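Teaching a robot from the spare bedroom

Posted 19 December 2023

I got a message from Jae-hoon Jeon back in October asking if I wanted to see how his little company, Gamage, gets its robots to pick up ordinary household stuff. I said yes before I had finished reading it. I've been writing up small automation news for this site for a while now, and most of what lands in my inbox is big warehouse arms behind yellow fences. Bedrooms are new!

So, the news first. Gamage has started a home recording program called Bustum, and it goes wider in the new year. People sign up, get a gripper in the mail, and spend part of their day doing small jobs with it in their own rooms. You hold the thing in your hand, you squeeze, the fingers close on whatever you're moving, and the recording goes off to be turned into training for a robot arm that has the same kind of fingers. No robot in the house at all, which I think is the clever bit. The arm stays back at the lab and learns from what your hand did.

Jae-hoon told me they have 4 people recording so far and want 400 hours before they let the arm try anything in front of visitors. That sounded like a lot to me. He says it goes faster than you'd think once a person has the rhythm, and that the first couple of days are mostly spent learning to slow down.

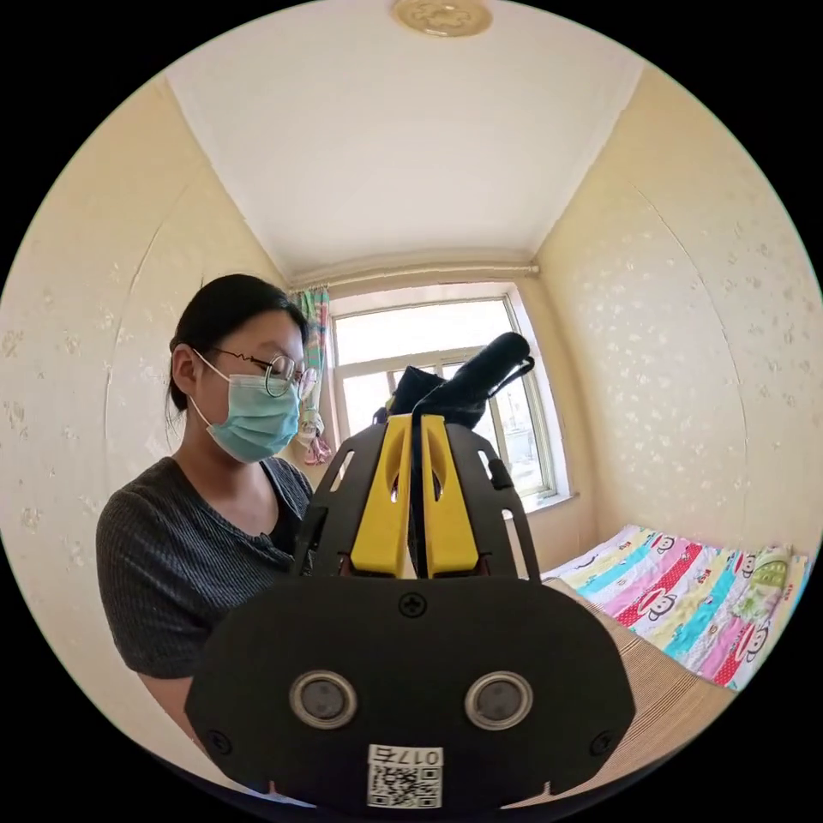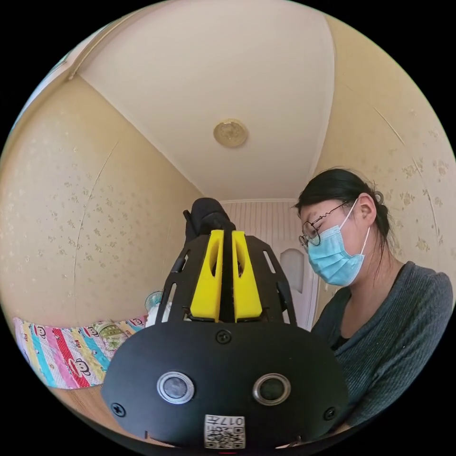 The homes matter a great deal, it seems. Gamage had a nice clean test room for the earlier version (a project they called Fament, if anyone remembers my piece on it) and the arm got very good at that one room. Then they moved it down the hall and it went to pieces over a different tablecloth. Wyn Bowen runs the training side, and she was pretty cheerful about the whole thing when we talked on the phone. "We'd taught it our room," she said. "It knew our lamp better than it knew a cup." So now they want patterned wallpaper, busy blankets, daylight from odd directions, all the stuff that a real home has and a lab doesn't.

I asked Wyn why they don't just drive the arm by remote control and record that, the way a lot of groups do. They did try it. They had a setup from Pisetti with 2 control sticks, and she said it was fine for big moves, but people got tired and a bit grumpy with the delay, and anything soft or floppy was a pain. With the gripper in your own hand you can feel when something starts to slip, and you fix it without thinking. That little fix ends up in the recording too. They still use the sticks for a few jobs where the arm's reach is the hard part – top shelves, mostly – and she doesn't see that going away.

I had a go with one myself at their office and I was not a natural. My first try at moving a sock took forever, and I kept twisting my wrist in ways the arm can't copy, so those tries got thrown out. Wyn says everyone does this. You have to pretend your arm is a bit dumber than it is, keep your turns gentle, and come at things from a side the robot could reach as well. After maybe half an hour I had a few runs that she was willing to keep, and I'm prouder of those than I should be.

What I couldn't get a clear answer on is privacy. Jae-hoon says recordings are checked before anyone outside the training group sees them and that people can ask for any session to be deleted, but the written rules weren't finished when I asked. I'd want to read those before I pointed anything with a lens at my own unmade bed. He promised to send them over and I'll add them to this post when they come.

Sign-ups for Bustum open next month through Gamage, with pay by the finished hour and the gripper on loan. They are after people with small rooms and cluttered ones in particular, so I may be very qualified. If any of you get in, please write and tell me how it goes, and how your wrist is holding up!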